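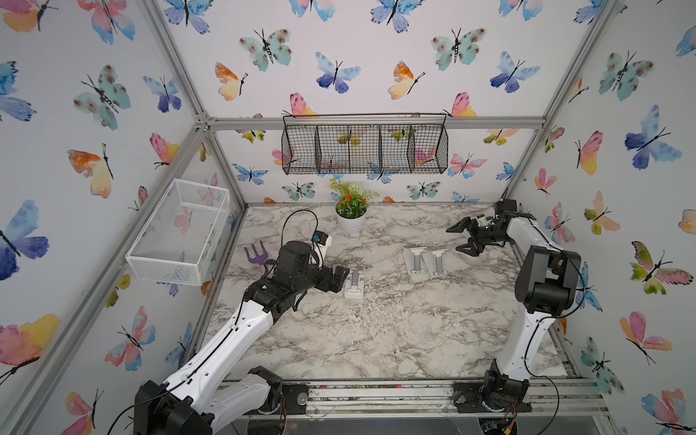 Watercolor butterfly wallpaper with a marble-patterned tabletop

Print this page | E-mail this page

How do I get a butterfly pattern to meet in a corner without losing my mind?

Posted by Eun-seong Choo, April 2025

Hello everyone, I've been reading this site for ages and have finally worked up the nerve to post. We have a little nook off the kitchen, a breakfast spot really, and I have had my heart set on a butterfly paper for it ever since my daughter and I saw one in a sample book at Boutros. It's a watercolor style, scattered butterflies on white, very soft. The paper is from Brultari, it's the paste-the-wall kind, and I paid $70 a roll, so you can imagine I'm not eager to ruin any of it. I bought two extra rolls in case.

My trouble is the corner. Only the two walls of the nook are getting papered, and they meet right where everybody looks when they sit down. I hung one practice piece last weekend with lining paper underneath and found out that our corner isn't straight. When I bent the strip around it, there was a wrinkle at chest height that I couldn't brush away, and by the time I got down to the baseboard the far edge was leaning. If I cut it in the corner instead, I'm afraid I'll end up with half a butterfly on one wall and nothing to match it on the other.

My husband says to start in the corner and work outward both ways so the mismatch lands at the ends, and my sister says never to start in a corner under any circumstances. They have both papered exactly as many rooms as I have! The house is from the fifties, a small place, 1000 square feet, and the walls are plaster. I'd be so grateful for any advice, and please don't be afraid of giving me too much detail.

Sherif El Khatib

Eun-seong, what a pretty choice, and please take heart, this is a very fixable problem. I've papered most of our house and both of my mother-in-law's bedrooms, and I have never once met a straight corner. Plaster is the worst for it. Whoever did your walls was smoothing that corner by hand at the end of a long day, and it shows once you put a crisp edge next to it.

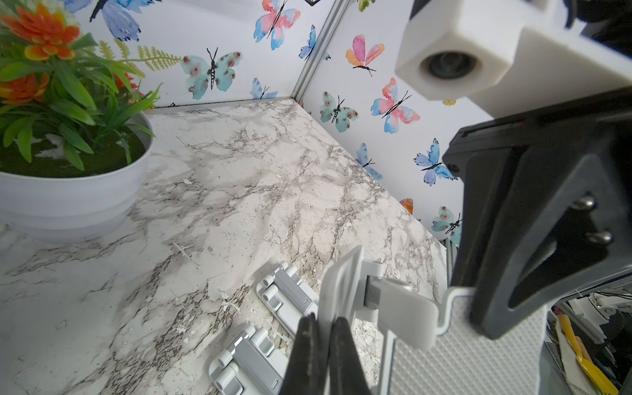

The trick is to stop trying to carry a full strip around. You cut in the corner, but you leave a small overlap, and with a loose pattern like yours it hides beautifully. Geometric papers and stripes are the ones that give you away. A scattered print is very kind to beginners, and people walking in with a cup of coffee are going to see butterflies, they aren't going to go looking for the seam.

Measure from the edge of your last full strip into the corner, and do it at the top, in the middle and near the baseboard. You'll get different numbers, I promise. Take the biggest and add half an inch. Cut your strip lengthwise to that width and hang it, letting the extra wrap onto the second wall. If it puckers, make little snips at the very top and bottom so it can relax. Then take the piece you cut off, draw a fresh plumb line on the second wall, and hang the leftover to that line so it covers the little flap. You'll lose a sliver of pattern, but the butterflies will still look like they belong to each other.
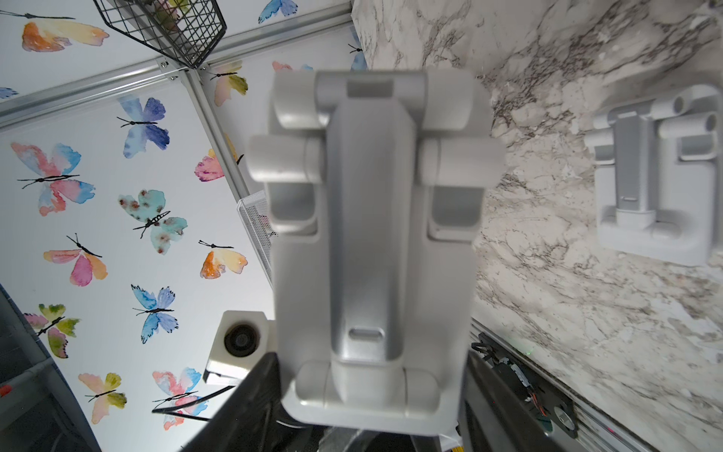 Now about where to start. Your sister is closer to right than your husband, though I'd never say so at his dinner table. Begin a strip or so away from the corner, on whichever wall you face when you come in, and get that first one dead plumb. Everything after it takes its cue from there, and a little lean that you'd never notice on one strip will be very plain by the fourth.

Some other things I wish I'd had written down the first time, in no special order:

- Size the plaster first. Old plaster drinks paste, and you'll have edges lifting by July if you skip it.
- Change your knife blade far more often than seems reasonable. A dull one drags the damp paper and tears it, usually right through a wing.
- Where paper overlaps paper, ordinary paste may not grip, especially on a vinyl finish. I use a seam adhesive from Odik and press it with a roller, gently. If you lean on it you squeeze all the glue out.
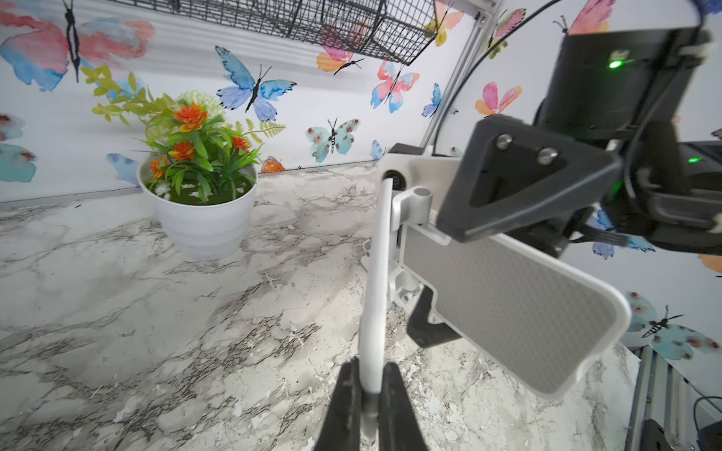 - Check the batch number on every roll before you open any of them, including your extras. Whites vary more than you'd think.
- Keep the offcuts. I have a drawer full, and they've patched many a chair scrape.

Do let us know how you get on.

marnie_k

I just used peel and stick in mine, from Pallora. Way easier, it came off in one piece when I got it crooked and I put it back up. Doesn't help if you already bought the other kind I guess. It did start to peel a bit by the stove.

Also turn the power off before you trim around outlets, my brother learned that one.

Sign up for our newsletter and get home tips by e-mail. This site uses cookies to remember your preferences. By continuing to browse, you agree to our cookie policy. Accept | Manage settings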